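The Blue of Laletti

In March the painter came back to Brinside with one suitcase and a wooden box of pigments. She was sixty years old, and the museum in Sandoval had asked her for a wall. It was a very long wall, and she had promised to fill it alone.

For most of her life she made pictures smaller than a hand. She painted gardens, and inside the gardens she painted birds, and in the eye of each bird there was a window. People came close to her work with their noses almost on the glass. Now the museum wanted something that people could see from the other side of the street.

"Why me?" she asked the director.

"Because you are patient," he said. He was a young man and he looked at his telephone while he said it.

She rented a room above the old Riltirel printing house. For 5 weeks she did not paint. She walked to the river in the morning and in the evening she ground her blue, the one her father had brought from Laletti when she was a girl. There was enough left for maybe one small sky.

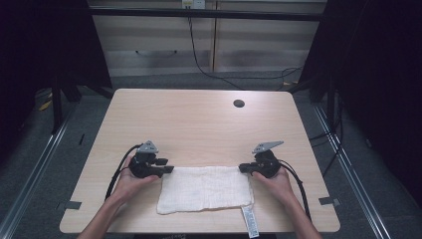
Her brother came to visit and looked at the empty paper on the walls.

"You are afraid," he said.

"I am calculating," she answered. "The wall needs more than 3750 birds, if I paint them in my size."

He laughed, but she was serious. She had made a drawing of it. Each bird would be as small as always, and only from far away they would become one shape - a great wing, bent, as if something heavy had fallen on it.

He sat down on the floor with his coat still on. He asked what had fallen on the wing, and she said that she did not know the word for it in any of her languages. Then he asked if there was tea.

On the first day at the museum she painted 127 birds. The guards came to look at them, one after the other, and each of them had to bend down. The director came too, but he stayed standing by the door.

"I can't see anything yet," he said.

"No," she said, and opened the little jar of blue.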